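Unell opens table renewal workshop in Clelside and starts exchange program for schools and small restaurants

Clelside, 2019-01-06

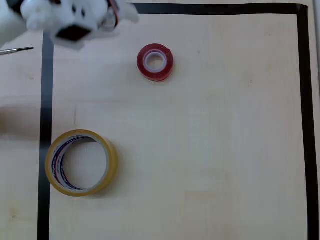 Light wooden tabletop with black lines.

The furniture company Unell announces the opening of its new workshop for the renewal of used tables. The workshop is located in the former Rosenthal printing house in Clelside and begins its regular work this month. It will accept tables from schools, libraries, small restaurants and private households, repair them, give them a new surface and return them to their owners. For customers who can not be without their furniture during the repair, Unell starts at the same time an exchange program under the name Clonum.

Unell has made tables for public rooms for 29 years. In this time the company received many questions from customers who did not want a new table. They wanted to know if the old one can be sanded, if one leg can be replaced, or if there is still an oil to buy that fits the color of the wood. Until now such requests were answered by the production department, between the other work, and the customer had often to wait for a long time. The new workshop has its own employees, its own machines and its own schedule.

"A table in a school dining room has a hard life," says Juniper Delacroix, managing director of Unell. "Children write on it, hot pots are put on it, it is pushed against the wall every afternoon. After some years the surface looks tired and the school asks for an offer for new furniture. We make new furniture and we are happy to sell it. But when I visit these schools and look under the table, I see very often that the frame is in good order. It only needs two new screws and some glue. I find it difficult to recommend to throw this away."

What the workshop offers

The work is divided into 4 levels, so that the customer can know the price before the furniture leaves the house.

Level one is cleaning and oiling. The table is washed with soap, dried, sanded lightly by hand and treated with two coats of oil.

Level two is a full sanding of the top and a new surface. The customer can choose between oil, hard wax and a water-based lacquer. For restaurants Unell recommends the lacquer. For homes the company leaves the decision to the customer.

Level three includes also the frame. Loose joints are opened, cleaned and glued again, and damaged legs are repaired or replaced. If the table has metal parts, these can be painted in a new color.

Level four is the change of size or use. A long dining table can become two smaller ones. A table with fixed height can receive a different frame, for example for younger children. On request the workshop also applies lines and fields to the surface, for classes that need marked places for drawing, sorting or games. These markings can be made in paint under the lacquer or with tape that is possible to remove later.

Tables with a veneer surface are accepted too, but the workshop will first check the thickness of the veneer. If it was sanded before, it can happen that only level one is possible. Glass tops and stone tops are not accepted.

The exchange program Clonum

Many smaller restaurants told Unell that the repair itself is not their problem. Their problem is the week without tables. For this reason the company has prepared a stock of 200 simple loan tables in three sizes. When the workshop picks up the furniture of a customer, it delivers the same number of loan tables in the same visit. After the repair the tables are exchanged again. The loan is included in the price for schools and for restaurants with up to 12 tables. Bigger houses can pay a weekly fee.

The loan tables are older Unell models that came back from trade fairs and showrooms. They are not all of the same color. Customers who wish to see them before they decide can visit the storage room on the ground floor of the workshop.

If a customer likes the loan table more than his own one, he can keep it. In this case the old table goes to the stock, is renewed there and becomes a loan table itself. Unell will calculate the difference in value individually.

A test period since October

Before the official opening, the workshop worked in a test period which started in October. In this time it received furniture from two primary schools, the town library and several cafes in the center of Clelside. The employees used the months to find the right order of the work steps and to correct the price list.

One result of the test is that the drying time was planned too short. The first oiled tables were packed after one night, and in two cases the packing paper left marks on the surface. The workshop had to sand these tables again and now lets them stand for three days. A second result is that customers should remove chewing gum themselves if they can. The workshop will do it, but it takes more time than was written in the first price list.

Latrice Halvorsen is head of the new workshop. She learned the profession of cabinetmaker and worked before in the sample department of Unell.

"In the sample department you make one perfect piece and then it goes to the photographer," says Halvorsen. "In the workshop it is different. We get tables where somebody has repaired a leg with wire 15 years ago, and it holds very well, and you have to think if you want to touch it. I ask my colleagues to leave small traces of use when the customer agrees. A burn mark from a candle does not disturb anybody. A sharp edge or a loose plate disturbs, so we work on this first."

The building

The Rosenthal printing house stood empty for several years. Unell rents the ground floor and one part of the first upper floor, together 920 square meters. On the ground floor there are the delivery area, the sanding room with a new extraction system, and the storage for the loan tables. The upper floor has the drying room, a small office and a classroom.

The large windows to the courtyard have been kept, also the old goods elevator, which was inspected and has received a new control. The heavy concrete floor of the printing machines is an advantage for the work with long panels. Deliveries arrive through the courtyard. The entrance for visitors is on the street side, next to the bicycle stand. There are three steps at this entrance; visitors who need access without steps are asked to use the courtyard gate and to ring the bell.

Courses for owners

In the classroom Unell will give evening courses for people who want to take care of their wooden furniture at home. The first course treats the daily cleaning and the oiling of a tabletop. Participants can bring a small piece, such as a stool, a cutting board or a drawer front. Oil, cloths and sanding paper are provided. Please wear old clothes.

A second course for janitors and kitchen staff is in preparation. It will speak about which cleaning products damage oil and lacquer, how to recognize a loose joint early, and how to stack tables without scratching the next one. Schools that have a repair contract with Unell can send two persons free of charge.

Cleaning advice for wooden tables

As the same questions are asked in almost every telephone call, Unell publishes with this press release some short advice.

Wipe the table with a damp cloth and dry it with a second one. Do not leave a wet cloth on the surface overnight. Use soap flakes or a mild dish soap. Strong kitchen cleaners make the wood gray and should be avoided. Water rings on an oiled table can often be removed with fine sanding paper and a little oil; please work along the grain and treat the whole top if the difference in color is too strong. On lacquered tables do not sand single spots. Used oil cloths must be laid flat outdoors to dry or be kept in water in a closed metal can, because they can start to burn by themselves.

How to send a request

Customers can write to the workshop with the number of tables, the length and width, and two photographs, one from above and one from below. A photograph of the worst damage is helpful. The workshop answers with a recommendation for one of the levels and a fixed price. Pickup is possible in Clelside and in the neighboring towns. Customers from farther away can bring their tables after appointment.

The workshop is open for visitors in the mornings. Groups and school classes are asked to register before. Journalists who would like to see the sanding room in operation can arrange a visit with the press office; ear protection and safety glasses are available at the entrance.

About Unell

Unell produces tables, benches and shelves for schools, libraries, restaurants and homes. The company has its headquarters and production in Clelside and is led by Juniper Delacroix.

Press contact
Unell, Press Office, Clelside
Printed price lists and floor plans of the workshop are sent by mail on request.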